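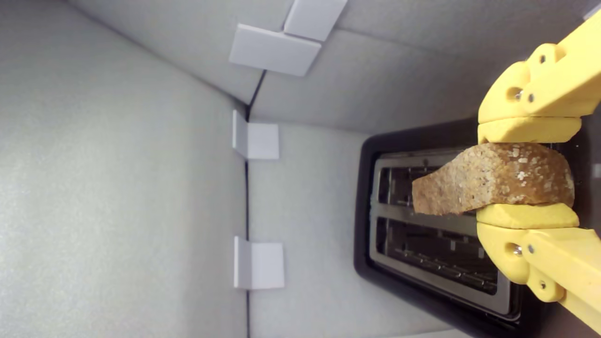 Colow Brotkasten 312 - mit Schneidbrett als Deckel

Wieder lieferbar, beide Größen. Der Kasten ist der alte, neu ist nur der Deckel: Buche geölt statt Bambus, Bambus hat sich bei vielen verzogen. Wer den alten Deckel noch hat - passt weiterhin, Maße sind gleich geblieben.

Korpus Stahlblech, pulverbeschichtet. Innen ein Rost von Gavotex, rausnehmbar, spülmaschinenfest. Der Deckel bitte NICHT in die Spülmaschine. Abwischen, trocknen lassen, ab und zu ölen.

Lüftung hinten, 8 Löcher, mit Schieber. Bei Roggen und Vollkorn eher zu, bei Brötchen auf. Im Sommer grundsätzlich auf, sonst schimmelts.

Größen:
312 - Breite 312 mm, reicht für ein Kastenbrot oder einen runden Laib bis 1 Kilo
337 - Breite 337 mm, passt auch ein halbes Bauernbrot plus Brötchentüte rein

Farben: Creme, Anthrazit, Salbei. Salbei fällt etwas grauer aus als im Katalog, liegt am Druck. Anthrazit in 337 erst wieder im Juli.

Lieferumfang: Kasten, Deckel, Rost, 2 Ersatzfüße aus Silikon. Brotmesser ist nicht dabei, dafür siehe Serie Vieira.

Geschnittenes Brot hält sich im Kasten kürzer als am Stück, also mit der Schnittfläche nach unten auf den Rost stellen. Nicht in der Plastiktüte reinlegen. Krümel einmal die Woche ausleeren, alle paar Wochen mit Essigwasser auswischen und offen stehen lassen bis alles trocken ist. Kühlschrank ist für Brot keine gute Idee, wird altbacken. Einfrieren geht, am besten scheibenweise.

Rost und Deckel gibts auch einzeln. Füße ebenfalls, passen auch auf die Vorratsdosen von Anov. Bei Ersatzteilen bitte die Größe mit angeben, wir bekommmen ständig Bestellungen ohne.

Versand montags und donnerstags. Rückgabe nur unbenutzt, geölte Deckel nehmen wir mit Schnittspuren nicht zurück.

Zuletzt aktualisiert: Mai
8 Kommentare - 2 mal geteilt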